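Workshop notebook, front room
2018-05-14

Subject: vessels and stems for the June display table

The purpose of today's entry is to record the selection of vessels for the June table and the handling of the tulips, so that whoever continues the work does not need to repeat the comparison. The previous entry closed with the Otunora shelf list, and that list remains valid except for the two bottles crossed out in pencil.

Vessels. The Cunido order was unpacked first thing. It was supposed to contain glass only, and it did, although the packing slip also listed a tray that was not in the carton. A note has been sent to Lisitz asking whether the tray was left off or is to follow separately. Until there is an answer, the display should be planned without it.

Each vessel was rinsed in lukewarm water with a little dish soap, rinsed again, and left upside down on a folded towel. The ribbed pieces hold soap in the grooves and need a second rinse. The bottle brush is worn flat on one side and does not reach the shoulder of the squarer bottles; a cup of dry rice and warm water, swirled by hand, did the work instead. The rice must be strained out before the water goes down the sink. A new brush has been added to the supply list.

Two vessels are kept in consideration for the middle of the table. One is the pink-purple vase with the narrow neck. The other is the clear bottle with the embossed diamond pattern. They were compared on the pale gray top, which is the surface closest to what will be used in June.

The vase has the advantage in color. The base is a deeper magenta than the upper part, and with yellow or orange blooms nearby it holds its own. The neck is the difficulty. It is narrow enough that stems meet and cross inside it, and once they have crossed, each one pushes the other outward. With two pieces of greenery the result is a wide V above the rim. This is acceptable if the V is wanted. A third stem should be added only after the first two have been settled, and it should be lowered straight down the center.

The clear bottle is quieter. The pattern scatters whatever stands behind it, so that a busy background is less of a problem than was expected. The neck is short and the lip is thick, and a heavy bloom will rest on the lip if the stem is trimmed low. The present view is that the bottle should stand well to the right of the vase and be left without flowers, or be given a single one at most.

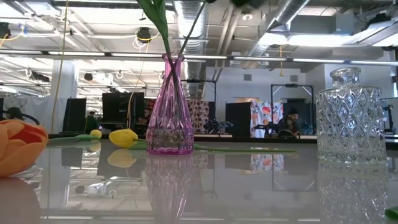

The choice of table surface deserves a separate remark. The gray top is glossy and returns a reflection of every object placed on it. For the glass this is welcome, as it gives the vessels some extra height to the eye. It also shows every fingerprint, water drop and grain of pollen. A dry microfiber cloth should be kept within reach, and the top should be wiped before the vessels are set down and not between them. Glass cleaner left streaks when it was tried last month and should not be used again on this surface.

Flowers. The colors under consideration are yellow and orange. The orange blooms are large, with light outer petals and a much redder interior, and an open one draws attention away from everything else on the table. The recommendation is to use a single orange bloom toward the front and to let the yellow ones take second place. Yellow beside the pink glass was judged better than orange beside the pink glass, though opinion in the room was divided and the question may be taken up again.

Laying blooms flat on the table, next to the vessels, was discussed as a permanent part of the arrangement. Points in favor: it fills the low area in front of the vase, and it allows the inside of an open bloom to be seen. Point against: the long stems and leaves take up a good deal of room and soon look untidy when they point in different directions. If blooms are laid flat in June, their stems should run along the length of the table, and any leaf that reaches past the edge should be turned back or removed.

Heights. The Janjua shelf above the June table has a clearance of 29 inches. The leaf in the vase should be measured from the table surface to its highest point before the arrangement is moved, since it is far easier to shorten a stem here than at the other end. Stems should be trimmed a little at a time. On an earlier trial the greenery was cut to the final length at once and then sank lower than planned in the vase — the narrow part of the neck did not hold it as expected.

Water. If fresh stems are used, the vase is to be filled with 300 ml, measured in the plastic jug and poured through the small funnel. More than that was found to make the upper ribs look cloudy. The outside should be dried after pouring.

Storage. At the end of the day the vessels go back on the second shelf, the vase in its original carton with the paper collar around the neck. The bottle may stand without a carton but not directly against other glass. The Otunora pieces remain on the lower shelf and should not be mixed with the Cunido ones, as the labels on the two sets are nearly identical.

The bench at the back of the room is still crowded and should be cleared before the next trial, as the clear glass picks up whatever is behind it. A plain cloth hung behind the table would also serve. There is a gray one in the tall cabinet that needs pressing.

Open points:
Reply from Lisitz about the missing tray.
New bottle brush.
Decision on yellow or orange next to the vase.
Press the gray cloth and repeat the comparison with it in place.
Check whether the June table is the same gray as ours — the sample chip is in the drawer under the sink.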